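About us

Kinau is a repair school in Clorndale. We teach evening and weekend courses in mending household things, and we are wary of most of what gets said about repair, including by people who sell it. A great many broken kettles are not worth saving. We will tell you so on the first night.

We began in the old Busto showroom with 19 students and a borrowed set of screwdrivers. Classes now run four nights a week. We are often asked to call ourselves an academy -- we would sooner not. 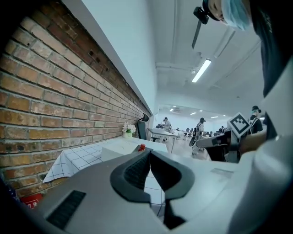
Our beginners' course is mostly about looking. Before anyone picks up a tool they spend an evening on the outside of things, asking how a case was put together and whether its maker meant it to be opened. A thin seam along a grey body may be a way in, or it may be only a line in the moulding, and we distrust anyone who claims to know at a glance. Vents get the same treatment.

We give no certificates. The course costs £200, tools included, and the next one starts in September. If you have been promised a new career by some other school, ask them how many of their students found one. We have asked, and are still waiting for a reply.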